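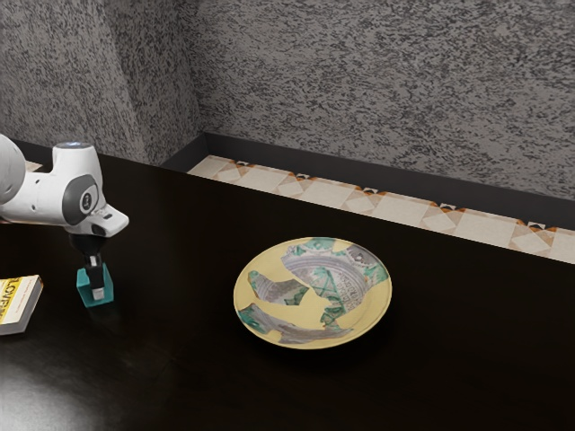 *Robotic arm and teal cube, computer rendering.*

**Zenatell subscriber update: November quarter**

Zenatell's third-quarter accounts show revenue up and operating margin down. The messaging group took in £162m in the three months, helped by a full quarter of business subscriptions from Kastura, the scheduling tool it bought in the spring. Advertising income was flat.

The margin fell because hosting costs rose faster than sales. Zenatell moved its message archive to a new supplier, Tranorden, and paid both the old and new contracts while the data was being copied. The overlap ran for 90 days, two weeks longer than planned. The company has charged the whole amount to the quarter and has not treated it as a one-off item, so no adjusted figure is given.

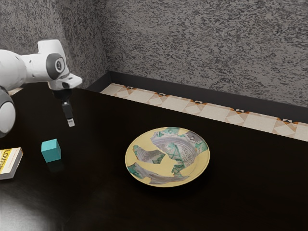

Deferred income also moved. Customers paying a year ahead are recorded as a liability at first, and the sum is released to revenue month by month. That balance grew again, which supports the sales line for the next two quarters even if new orders slow down. Readers comparing the accounts with last year's should note that Kastura's customers are mostly billed monthly and add very little to it.

Headcount at the end of the period was 2464, including the staff who joined with Kastura. Hiring outside engineering has been paused until the new year. Finance director Ginette Lacroix told analysts on the results call that the pause "is a matter of timing and will be looked at again with the annual budget".
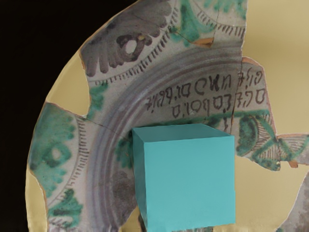

**Does the change of host affect existing customers' prices?**
Existing contracts keep their current price until renewal. New prices apply from the renewal date, and Zenatell must give 28 days' written notice of any increase.

The notice goes to the billing contact on the account, who may not be the person who uses the service. Firms that have changed their accounts staff should check the address held. Under the standard terms, a customer who gives notice to leave before the renewal date stays on the old rate until the contract ends.

Zenatell still does not publish a monthly user count. It dropped the measure last year and now reports paying accounts, where one account may cover a single user or several hundred. The two series cannot be joined, and charts that show them on one line should be read with care.

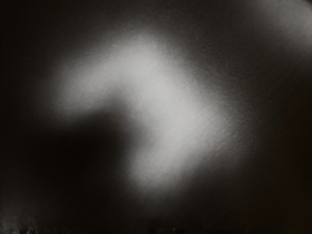 **MARKETS AND DEALS**

Dufour, the payroll software maker, has put back its planned share listing. It gave no new date. The company said its auditors needed more time to review how set-up fees are recorded. At present these are booked as revenue on the day a customer goes live. Spreading them over the length of the contract would lower reported sales in the early years and raise them later, with no effect on cash.

Existing loan terms are unchanged. The lenders' next review falls after the annual accounts are signed.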